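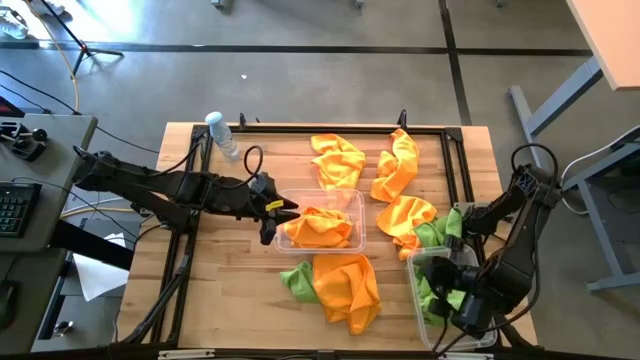 Zundard dropping the Mornen channels, anyone else had the letter?

Started by tealeaf_tess
Saturday, April 9, 2022

Got home to a letter from Zundard saying that from June the Mornen channels won't be in the basic pack any more. If I want to keep them it's an extra bolt-on, and they haven't put the price in the letter, just a number to ring. I rang it. 20 minutes of pan pipes and then it cut me off!

I've been with them since they were still called Clulbridge Cable, and the only reason I stayed was the Mornen drama channel and the local news at half six. Has anyone got through and found out what they're charging?

gruffalump
Got through on Thursday. The lad didn't know the price either, he said it "hadn't been loaded". He did offer me a sports pack. I'm 71 and I don't watch sport.

Wireless_Wally
It's a row over carriage fees, same as they had a few years back with the film channels. Mornen want more per household, Zundard don't want to pay it, and both of them run adverts telling us to ring up and shout at the other one. My money's on a deal being signed the night before the switch-off, like last time.

tealeaf_tess
I'd forgotten about the film channels! That did all blow over, didn't it. Although I'm sure the bill went up two months later.

Wireless_Wally
It did, by £2.

pondlife50
Can't say I'm on Mornen's side here. Have you seen what they put out these days? The drama channel is repeats till teatime and then it's that antiques thing again, and they've cut the local news down so much that half of it is the weather. They used to have a newsroom in Clulbridge with proper reporters who turned up at things. Now it's read out from a studio miles away by someone who can't pronounce Baluyot Road. If they want more money they could try making something first.

gruffalump
They said it "Ballot Road" all through the flooding. My wife was shouting at the set.

mrs_aerial
Bit harsh, pondlife. They still do the Sunday documentary and that's as good as anything on the big channels. The one about the canal boat families was lovely. And the reason they shut the newsroom was that the advertising went, which was hardly the fault of the people working in it (my niece was one of them).

pondlife50
Sorry to hear about your niece, I didn't mean the staff. I meant whoever decided a regional broadcaster didn't need to be in the region. Stand by the rest of it though. One decent programme a week and they want to be paid like they've got fifty.

mrs_aerial
Fair enough. I'd still miss it.

hobnobber
Why is anybody paying for this at all? Mornen 1 is free through an ordinary aerial. You'd only lose the drama channel and the plus-one. I cancelled Zundard two winters ago, bought a secondhand box, and the picture's better if anything. The whole lot came to less than three months of what I was giving them.

tealeaf_tess
We're in the dip behind the hill, hobnobber, so aerials are hopeless down here. Next door tried it and got one shopping channel and a lot of squares. I did ask about a taller mast and the quote was £200 before they'd even looked at the roof.

hobnobber
Ah, that's rotten. Do you get decent broadband? The Mornen app has the news live and most of the dramas the day after.

Wireless_Wally
The app is dreadful. It logs me out every time there's an advert break, and it forgets where I was up to. I've seen the first 20 minutes of the same episode four times.

hobnobber
Works fine on mine. Have you updated it?

Wireless_Wally
Yes, I've updated it.

gruffalump
What about recordings? I've got a whole series of the vet programme saved on the Zundard box and I haven't watched the last few. Do they vanish when the channel goes?

Wireless_Wally
Last time they stayed on the box but wouldn't play until the channel came back. I'd get them watched before June.

gruffalump
That's my Easter sorted then.

tealeaf_tess
Quick update. Tried the number again first thing and got a very nice woman who told me the bolt-on will be 50 pence a week for existing customers, but only if you ask for it before the switch-off. After that it's whatever they feel like charging. She also said it won't be done automatically, you've got to ring and say yes. None of that's in the letter! So I've said yes for now and she's put a note on the account.

I've put all the things I asked her underneath so you don't have to sit through the pan pipes. 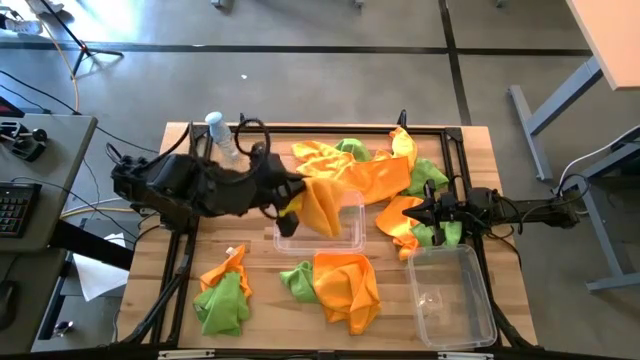 What Zundard told me on the phone

Does the price hold? For a year, then they "review" it.

Can I cancel the bolt-on by itself? Yes, with a month's notice, and it doesn't touch the main contract.

Can I leave altogether without a penalty? She had to go and ask somebody. The answer was yes if you're out of your minimum term, and "it depends" if you're not. I'd get that in writing.

Is the plus-one included? No. She sounded surprised anyone wanted it.

What if they do a deal with Mornen after all? Then the bolt-on comes off and you get that month's money back as a credit.

pondlife50
That last one's worth having. Thanks for doing that, Tess. I'm still not paying it on principle.

mrs_aerial
I've just rung and was told £2 a month, so near enough the same. No mention of the credit until I asked, so do ask.

hobnobber
So you're all going to pay extra for something you already had. This is how they get away with it!

tealeaf_tess
Come and move my hill and I'll cancel tomorrow.

gruffalump
Does anyone know if the vet programme is getting another series?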